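Unit 6 handout: fungible tokens, supply and custody

Read this before the lab. The worked numbers use two practice tokens, Celtatix and Cendix, both deployed on the course test chain. Neither has a market price.

## 6.1 What a token contract stores

A basic fungible token is a contract with a table in it. Each row pairs an address with a balance. The coins in your wallet app are a reading of one row in that table. The app itself holds only the private key that lets you sign a change to it.

The contract also stores:

- a total supply
- a name and a ticker, neither of which has to be unique
- a decimals value, used only for display
- a table of allowances (see 6.3)

Names cause trouble in practice. Any account can deploy a second contract called Cendix with the same ticker. Identify a token by its contract address and check the full string, since look-alike addresses often match in the first and last four characters.

## 6.2 Supply

Balances are stored as whole numbers. If decimals is 2, a stored value of 902 is shown as 9.02. A large headline supply says little by itself: the same ownership shares can be written with more or fewer units.

Three terms to keep apart:

**Minting** raises one balance and the total supply by the same amount.

**Burning** lowers both. Sending tokens to an address with no known key is often called burning, but the stored total supply does not change.

**Circulating supply** is a judgment made off chain. Two sites can report different values for one token, depending on how they treat locked balances.

Worked case. Celtatix starts with a total supply of 902. The deployer burns 154 through the burn function, then sends 23 to a dead address. Total supply is now 748. Usable supply is 725. A block explorer that reads only the contract will report the first figure.

## 6.3 Allowances

An allowance lets one address spend from another up to a set limit. Exchanges such as Briltar (the simulated one used in the lab) need an allowance before they can take tokens for a swap. Many front ends ask for an unlimited one by default — this saves a fee later and leaves the whole balance exposed if the spending contract is flawed.

Setting an allowance to zero revokes it. Disconnecting the wallet from a site does not.

## 6.4 Custody

With self-custody, the holder has the key. With a custodial service, the service has the key and the user has a claim against the service. On chain, the service's pooled address may show one balance of 353 that stands for many customers. The split between them lives in an ordinary database.

A seed phrase encodes the root from which all keys in a wallet are derived. Changing the app password does not change the seed.

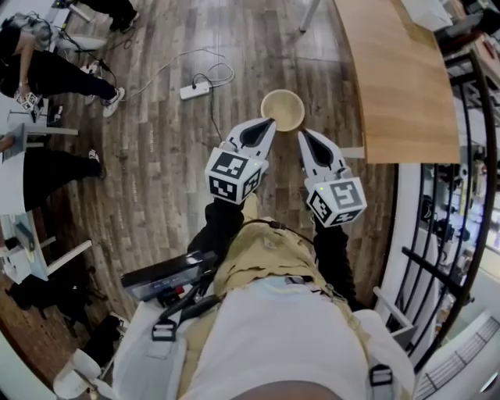

## 6.5 Lab tasks

Use the Yoo test wallet. Do not import a seed phrase you use elsewhere.

1. Look up the Cendix contract by address. Record total supply and decimals.
2. Transfer 23 units to your second account. Note the fee and the token it was paid in.
3. Grant Briltar an allowance of 154, swap 100, and read the remaining allowance.
4. Revoke the allowance. Confirm it from the contract, using the read tab.
5. Search the test chain for other contracts with the Cendix ticker. List their addresses and any differences in the stored fields.

Hand in the transaction hashes with your notes. Screenshots of the wallet are not accepted as proof of a transfer — the hash is enough.

Reading for Unit 7: the chapter on liquidity pools, up to the section on price impact.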